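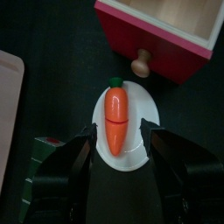 Wrist view at the Stutley bench: gripper, plate and toy carrot.

Perla Tlapale plans equipment for the lab and starts with spares. “We budget 22 finger pairs a year for five arms,” she says. “The arms themselves are the easy line.”

Vogler quoted a lower unit price than Eltix but wanted seven weeks for delivery. She split the order – fingers from Eltix, wrist cameras from Vogler. Toy food comes out of a separate $1000 line. “Replacing a play set doesn't need a capital request. A gripper does.”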